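# Brutix Hand Gripper Pair

Two hand-held grippers, one left and one right, sold as a kit for home and shared-workshop builds.
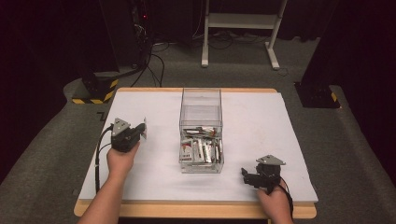 Jhair Palomino wrote in to ask whether the left unit can be bought alone. Yes, either side can be ordered alone, but the cable is sold with the pair only, so add one to the order.

Each gripper is worked by hand and has a top plate and its own cable. The kit goes together with a hex key and a small screwdriver. Allow an evening for the first one – the second goes faster.

**In the kit**

- Left and right gripper bodies
- Jaw sets for both sides
- Two top plates with screws
- Two cables
- Printed build sheet

**Details**

| | |
|---|---|
| Part number | 1035 |
| Cable length | 10 ft |
| Weight, each | almost 25 oz |
| Spare jaw screws | 7 |

**Build notes**

Fit the jaws before closing the body. Tighten the plate screws last, and check that the jaws still open all the way. Leave slack in the cable where it comes out of the body.

Kits shipped before September have the older jaw pins. They work with the current jaws, but the Datby spring set does not fit them. Clifford Thibodeau keeps a few of the old springs at the Sutherland shop and will mail them for the cost of postage.

The Clindness wall bracket is sold separately. It holds one gripper, left or right.

Page updated December 25, 2023.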